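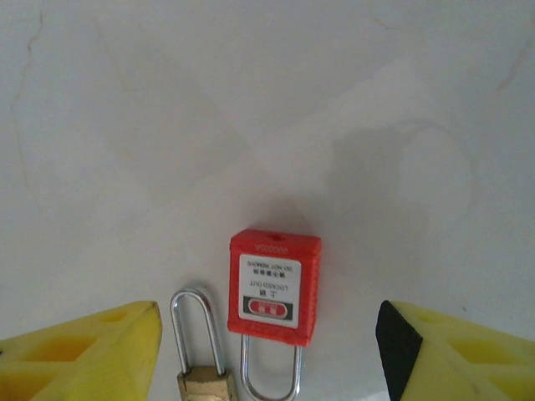 How does a lock know its own key?

A lock is a machine for saying yes to one key and no to all the others. It has no battery and no memory. It works because small pieces of metal are either in the right place or in the wrong place.

What is inside?

Many padlocks and front doors use a pin tumbler lock. Inside the lock is a round part called the plug. The plug has the keyhole in it, and it is the part that turns. Around the plug is the body of the lock, which stays still.

Small holes run down through the body and into the plug. In each hole sit two little metal pins, one on top of the other, with a spring pushing down on them. When there is no key, the springs push the upper pins partly into the plug. They stick across the gap like bolts, and the plug can't turn.

What does the key do?

Look at the edge of a door key. It goes up and down like a row of hills and valleys. Each valley is cut to a certain depth. When the key slides in, the pins ride up and down over the hills and then come to rest.

With the right key, every pair of pins is lifted so that the join between them lines up exactly with the edge of the plug. Now nothing is sticking across the gap. The plug turns and the lock opens.

With the wrong key, at least one pin is too high or too low. One is enough to stop the plug.

How old are locks?

Very old. People in ancient Egypt made big wooden locks with wooden pins that dropped into a bolt. The key was a long piece of wood with pegs on it, a bit like a giant toothbrush. You put it in and lifted, and the pegs pushed the pins out of the way.

The Romans made metal locks, and some of their keys were small enough to wear as finger rings. Roman clothes did not usually have pockets, so a ring was a handy place to keep a key.

What about locks with numbers?

A combination lock has no key. The kind used on bicycles often has a row of rings with numbers on them. Each ring has a gap cut on the inside. When you turn all the rings to the right numbers, the gaps line up and the lock can slide open.

A lock with three rings, each numbered 0 to 9, has 1,000 different combinations, from 000 to 999. Add one more ring and there are 10,000. If your number was 838, someone who started at 000 and went up one at a time would have to get through all the numbers from 000 to 837 first - a long job, but not impossible. A number such as 2292 on a lock with four rings would take longer still.

Words to know

Shackle: the curved bar at the top of a padlock.
Plug: the part of the lock that turns with the key.
Locksmith: a person who fits and mends locks and cuts keys.

Try it yourself

Ask a grown-up if you can look at two old keys. Lay one on a sheet of paper, draw along its bumpy edge with a sharp pencil, then do the same with the other. Compare the valleys. Are any of them the same depth? Give the keys back when you have finished.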